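Student Project Report
Course: Company and Market Analysis
Students: Stojan Ivanov and Mawar Manurung
Submitted: September 4, 2019

1. Subject

Our report is about Godley, a maker of small electric motors, and its supplier Bárány. We wanted to know if Godley depends too much on one customer, the appliance group Wunside.

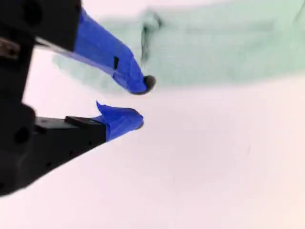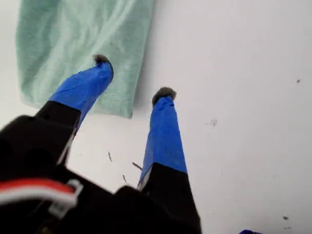

2. Method

We read the annual reports of Godley for nine years and made one table from them. Mawar did the sales part and I did the costs. In two of the reports the segments are named differently, so we had to join them by hand. This took more time than we had planned.

3. Results

The share of Wunside in the sales became smaller every year after the factory in Cunholm was opened. The margin did not follow – it stayed almost flat, and in the last two years it fell. We think the reason is the contract with Bárány, which fixes the price of copper wire only for orders above 900 coils. Godley often orders less than this.

4. Open points

We could not find the length of the new contract. Our teacher asked if the shares are cheap at the present price. We calculated the price to earnings ratio, but we compared it with only one competitor, and this is weak. The table is in the appendix, with the joined segments marked by a star.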